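# How to check a "pen in cup" result before you believe it

I've now read a good many write-ups claiming that a policy trained on a few dozen demonstrations can pick up a pen and drop it in a cup. I've also written one, and I had to take most of it back. What follows is the procedure I use now. It's slow and a bit dull, and it will probably make your number go down.

You need a small desktop arm, a pen, something to put it in, and a trained policy that somebody is pleased with. Ours was trained on 38 demonstrations, all recorded by Amber Wragg in our room at Corkthorpe in March. I'll call the policy Restberg, as that was the name on the folder.

## 1. Write down what counts before you run anything

Do this on paper. Ours reads:

- **Success:** pen let go, gripper clear, pen resting in the cup, cup still upright.
- **Failure:** everything else, including a pen balanced on the rim, a pen in a cup that has fallen over, and a pen still in the gripper when time runs out.

My first version said "pen placed in cup". Imogen Marsden scored the same videos as me and we disagreed about the rim cases every single time. I was scoring them as successes. I wanted the policy to work, and she had no stake in it.

Set a time limit as well. Ours is 600 control steps. If you leave it open, you'll find yourself waiting a little longer for the runs that look promising.

## 2. Fix the start positions, and don't choose them yourself

Left to ourselves, we all put the pen where the arm likes it. I watched Valdir Pimentel do it and then watched the recording of myself doing it worse.

What works for us:

1. Use whatever printed grid you have on a mat, or tape a paper one to the table. Name the positions by grid reference.
2. Get a script to draw the pen's position and angle, and the cup's position, for each trial.
3. Save that list with its seed. Ours is 547.
4. Run the list in order. No skipping, even if the pose looks silly.

If a pose is out of reach for the arm, take it off the list before the first trial and say so in the write-up. You can't take it off afterwards.

If your cup is a mug, decide what you're doing about the handle. Either it always points the same way, and you say so, or its direction gets drawn along with everything else. We had it the same way in every demonstration without noticing, then turned it and lost trials we'd been winning.

## 3. Split the score into stages

One success figure hides too much. Score each trial on four separate questions:

| Stage | Question |
|---|---|
| Reach | Did the jaws get to either side of the pen? |
| Grasp | Did the pen leave the table and stay held? |
| Carry | Did the pen get above the mouth of the cup? |
| Release | Did it end up in the cup as defined in step 1? |

Restberg looked fine on reach and carry. Grasp was where it went wrong, mostly with the pen lying at angles Amber hadn't used. Release went wrong in a way I'd missed completely, with the tip held over the near edge and the pen let go anyway.

Keep a still from before the pick and another with the pen in the air. They are poor evidence of success, and I wish people would stop using them as such, but they're handy when two scorers can't agree on what a stage name means. 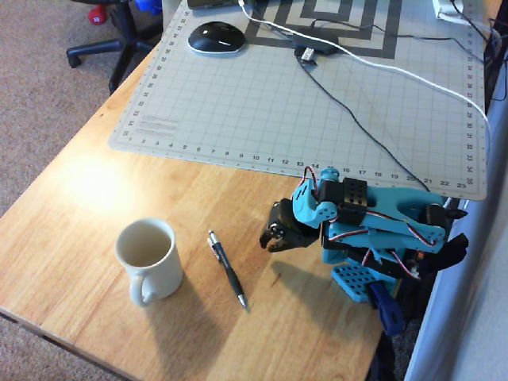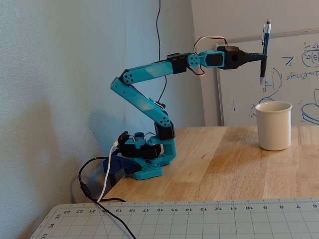 A pen held upright near a cup is a carry at best. It tells you nothing about release, and I've seen talks built entirely on that moment.

## 4. Run the boring baseline

This is the step people skip. Before you credit the learned policy with anything, replay one recorded demonstration with no camera input at all. Use the same list of start positions.

Hayley Bainbridge suggested it and I thought it was a waste of an afternoon. The replay got some of them. It can't see the pen! It got them because a fair few of our "varied" positions weren't all that varied, and the jaws are forgiving if the pen is close to where it was in the demonstration.

Whatever the replay scores, report it next to the policy's score. If the two are near each other, your test is too easy, and you should go back to step 2 and spread the positions out.

## 5. Cover things up

Now try to find out what the policy is using. Change one thing at a time and rerun the whole list:

- Take the cup away. If the arm goes through the entire carry and drops the pen on bare table, it has learned a place and doesn't care about the cup.
- Move the cup but leave the pen alone.
- Swap the pen for one of another colour.
- Change the lighting. Draw the blind or switch on a lamp, so the arm's shadow falls somewhere else.
- Shift the clutter behind and beside the arm. Laptop, mouse, loose cables, anything that was lying about when you recorded.

The last one hurt us most. We had recorded over a single session with everything on the table left as it was, and I suspect the policy was leaning on that. I say "suspect" on purpose. A drop in score after you move things tells you the policy minds. It doesn't tell you why, and you shouldn't write a paragraph pretending it does.

## 6. Do more than 10 trials

Our first report had 10. Nine good runs out of 10 sounds splendid until you work out the interval on it, which is wide enough to cover both a useful system and a rather annoying one. Work out the interval before you decide how many trials to run, and print it beside the score.

Please don't stop early on a good streak. Kirsty Tosh caught me at that and was quite right to say something.

## 7. Have someone else score it

Give the videos to a person who doesn't know which policy made which run. Strip the names off the files and shuffle them. Where the two scorers differ, count it as a failure and list it. You'll get complaints that this is harsh. Leave it in.

## What I still don't trust

We used one arm, in one room, clamped in one spot. I haven't unclamped it, put it back and rerun the list, and I expect that to cost us something. I also haven't retrained from a different random start to see how much the score wanders by itself. Until both are done I'd treat any comparison between Restberg and its successor, Eberhard, as gossip, and that includes the one in my own slides.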